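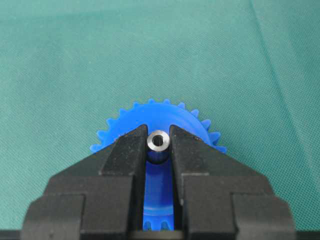
I've been learning the accordion since March and I have some thoughts, most of them about my neighbours.

The accordion in question is a second-hand Vetavard, bought from a man called Arnulfo Mosquera who carried it to my car himself and then walked back to his house quite fast.

It weighs more than my nephew. It has 2 straps, one of which is decorative in the sense that it came off in my hand.

My teacher is Aurelia Pop. She's very patient. After my first go at a waltz she was silent for a bit and then asked whether I'd ever considered counting.

I had considered it. I'd decided against.

The trouble is you can't see the left-hand buttons. You're meant to find them by feel. One of them has a little dent in it so you know where you are, and from there it's all guesswork and regret. 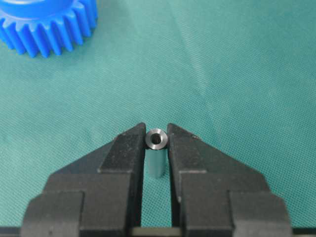 Anyway, the neighbours. Rachid Hegazy upstairs told me he "doesn't mind it at all", in the voice people use at the dentist.

He has since taken up running. He goes out at seven, when I practise, and comes back at half past. He's looking very fit.

The woman across the landing asked what sort of music it was. I said it was a polka. She said "oh, is it" and we left it there.

I looked up getting it tuned. There's a place in Trurnlow that does it for £467, and the accordion cost me £30. I did the sum a few times in case it improved.

Evaristo Villa from work says his uncle could do it for nothing, but the uncle does pianos, and when pressed, mostly moves them.

So it stays as it is. The F wheezes. If a tune has a lot of F in it I play a different tune.

Aurelia has put me down for the pupils' concert. I'm on between a boy of eight who is brilliant and the interval.

I asked if I could go after the interval. She said they'd like people to come back from it.

Rachid has bought a ticket, mind. Says he'd like to hear it from the front for a change.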